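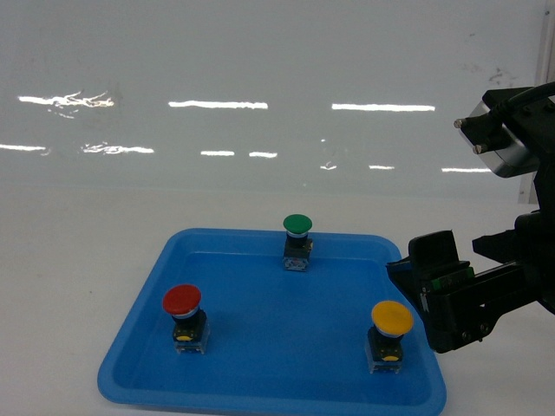
Our pick cell moved again after a reset without anybody pressing start, and I would like to hear if others have had the same. The controller is a Telport, the gripper is a parallel one from Arkelard. The job is simple: take the mushroom buttons one by one out of the blue tray, turn them over and put them into a test fixture. Green and red have never given us trouble. The yellow one stands close to the right wall of the tray, and when the gripper goes down there the outer finger sometimes touches the rim. Then we get a collision stop, which I can accept. What I cannot accept is what came next.

My colleague Su-bin acknowledged the stop on the pendant, opened the door and put her hand into the tray to move the yellow button a little away from the wall. She closed nothing and pressed no start. The arm did not move, but the gripper closed. It caught the edge of her glove and she pulled her hand out of it. No injury, only a frightened person and one glove left in the jaws.

I have read the manual of the controller and the manual of the gripper, and each of them tells me to look in the other one. Has anybody here a similar setup? Program speed was reduced at the time. Log shows code 34 for the stop and nothing at all for the closing.

Inger Ragnarsson
Posted Sunday, evening

---

pirjopel
Re: Gripper closed after reset

First question, and please do not take it as blame: is the gripper supply switched off by the door? In many small cells I have visited only the arm is in the safety circuit. The gripper gets its 24 volts from an ordinary terminal, and it does whatever the last command says.

If that is the case then the reset did not start anything. The close command was already waiting and the gripper carried it out when communication came back.

Pirjo Peltonen

---

inger_r
Re: Gripper closed after reset

I went to look with the drawing in my hand. You are right about the wiring, the gripper is fed directly from the power supply and the door contacts go only to the controller. The cell was delivered to us like this. I was told at handover that "everything stops when the door opens" and I believed it.

But I am not sure about the waiting command. In the program the close comes only after the arm reaches the lower position, and it never reached it because the finger was on the rim.

---

hskov
Re: Gripper closed after reset

I think you are all making this too complicated. The finger hits the tray. Move the tray 20 mm to the left, or teach the yellow pick with the gripper turned by a quarter, and you will not see code 34 again. Without the stop nobody needs to put a hand in the tray.

We run similar parts at our place and had the same collisions for weeks until somebody put two stops on the table so the tray always sits in one position. Since then quiet.

Hanne

---

pirjopel
Re: Gripper closed after reset

Hanne, I do not agree, and I want to say it clearly in case somebody reads this later with the same problem. Moving the tray removes the reason for this stop. It does not remove the fault. Next month the hand will be in there for another reason, a button that has fallen over or a piece of packaging, and the gripper is still live with the door open.

By all means fix the tray. But the cell should stand still until the wiring is changed.

---

hskov
Re: Gripper closed after reset

I did not say leave the wiring. I said start with the tray, it takes five minutes. Also, if you cut the power to the gripper with the door, what happens with a part which is held at that moment? Our older grippers open when they lose power. Then you have a push button falling onto the table, or with our heavier parts onto somebody's foot.

---

telma_o
Re: Gripper closed after reset

Hanne has a point there and it must be checked before anybody takes out a screwdriver. Some electric grippers hold by their own gearing when the power goes, some relax slowly, some open by spring. Inger, can you try it? Door closed, part in the jaws, the arm low above something soft, then pull the supply. Then do the same and let the power come back, and watch if it makes a reference movement.

I ask for the last one because of the closing with no log entry. We had a gripper which searched for its zero position after every communication loss. It closed completely and opened again. The controller knew nothing, it was the gripper's own behaviour, so there was nothing in the log either. If your reset also restarts the tool communication, this would fit with what Su-bin saw.

Telma Ocampo

---

subin_m
Re: Gripper closed after reset

Hello, I am the person with the glove. I can add two things.

It did not close quickly as in a normal pick. It was slower, but steady, and it came some seconds after my acknowledgement. I had enough time to open the door and reach in, so I thought that all was finished.

Second, I heard a small click before it moved. I did not think of it until I read Telma's message.

Hanne, I would have put my hand there also without the collision. We often straighten the buttons by hand when they stand too near the wall. This is a bad habit and we have stopped it, there is now a plastic stick with a hook hanging on the door.

Su-bin Maeng

---

telma_o
Re: Gripper closed after reset

Slow, steady, some seconds late and a click first. I would put money on the zero search. Look in the gripper settings for something like homing or referencing at start, and look at the delay. Ours was set to 3000 milliseconds from the factory.

---

inger_r
Re: Gripper closed after reset

I did the tests this morning, with Su-bin outside the cell and a foam block under the gripper.

Power off with a part in the jaws: it holds. I left it hanging during my coffee and it was still there afterwards, so in our case cutting the supply does not drop the button. Hanne, thank you for the warning anyway, I would not have tested it.

Power back: click, a pause, then the gripper closes fully and opens again. With acknowledgement of a collision on the pendant: exactly the same. The delay is 2000 here and not 3000, but otherwise it is just as Telma describes. The setting has the name "reference at link up" and it was on. It is on page 34 of the gripper manual under "communication", and not in the chapter on safety, where I had been looking.

I have switched it off, and now the reference movement happens only when the program calls it with the door closed. The cell is locked out until the electrician has put the gripper supply behind a safety relay together with the arm.

---

hskov
Re: Gripper closed after reset

Good that you found it. I checked ours after reading this and the gripper is also not on the door circuit. I was not happy to see it. I have asked for the same change, so I take back the "too complicated".

I still say fix the tray. :)

---

inger_r
Re: Gripper closed after reset

Yes, the tray gets stops too. I am also thinking of an insert from Brandico with pockets, so the buttons cannot stand so near the wall, but the pockets must fit the clear blocks at the bottom and I do not know yet if they will lift out without catching.

---

pirjopel
Re: Gripper closed after reset

One more, Inger: please write to the company which delivered the cell. If they told you everything stops with the door, they have probably told others the same. And when the relay is in, repeat the test with the foam block and keep the result with the machine papers. A setting can come back with a firmware update, so the wiring must be the thing you trust.

---

inger_r
Re: Gripper closed after reset

The letter is written, I send it tomorrow together with the log and the page from the manual. The electrician comes in the afternoon. I will post the new circuit when he has drawn it, for Hanne and whoever else needs it.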